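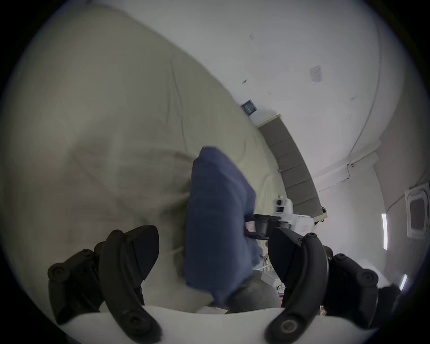
Navy over olive. Laundry and a new record, my whole Saturday.

So I finally sat down with the Hadier album, all the way through, twice, and I have a lot of feelings about it. If you've been reading this blog for a while you know I fell hard for their first EP (I think I played "Paltthorpe" every single morning for a month, sorry to my downstairs neighbor). That thing sounded like four people in a cold room with one good microphone. The new one sounds like money. Not a ton of money, but somebody definitely paid for strings.

And you know what? I kind of love it!

The opener, "Ackroyd," is the one everyone's been passing around, and I get why. It starts with that little organ part that goes on just a bit too long, and then Clementina Bettencourt comes in so low you'd swear it was a different singer. She's always been a belter. On this one she holds back until the last chorus, and when she lets go the drums drop out completely and it's just her and the organ again. I was folding a shirt at the time and had to stop and start the song over.

The middle of the record is where I got a little grumpy. There are three slow ones in a row and they're all in what feels like the same key, and the second one has a spoken part that I will be skipping for the rest of my life. I'm not against a spoken part! I just don't want to hear about a train station in that voice. The third one, "Lantern Money," gets better every time though, mostly thanks to Ronaldo Abella's bass, which wanders all over the place and somehow keeps landing right where it should.

Side two is a party. "Naso" is the fastest thing they've ever done and it has handclaps — real ones, slightly out of time, and I hope they never fix that when they play it live. Then there's the seven minute closer, which I was dreading because I have the attention span of a moth, but it flew by. It builds and builds and then ends on what sounds like somebody putting down a guitar and walking out.

A few people in the comments last time were mad about the band moving up to bigger rooms. I saw them in December in a place that holds 1,710 and yes, it was different from the bar show. I couldn't see anybody's shoes. But the old songs held up fine, and the crowd sang the whole second verse of "Paltthorpe" without any help, and I got goosebumps in a parka. I'm not going to be sad that more people like a thing I like. I was a lot more annoying about this when I was nineteen.

The vinyl is a run of 3,000 and mine is number 349, which means nothing, but I've told everyone I know. The sleeve is gorgeous, heavy cardboard with the lyrics printed inside in tiny, tiny type. I needed my reading glasses and a lamp. Turns out I've been singing the wrong words to the "Ackroyd" chorus all week (I had "marry the weather" and it's "bury the letter," so, a slightly different song).

I'm going again when they come back through in the spring, and I've got a spare ticket if my sister bails. Tell me your favorite track in the comments, and if it's the train station one, I want to hear your reasons.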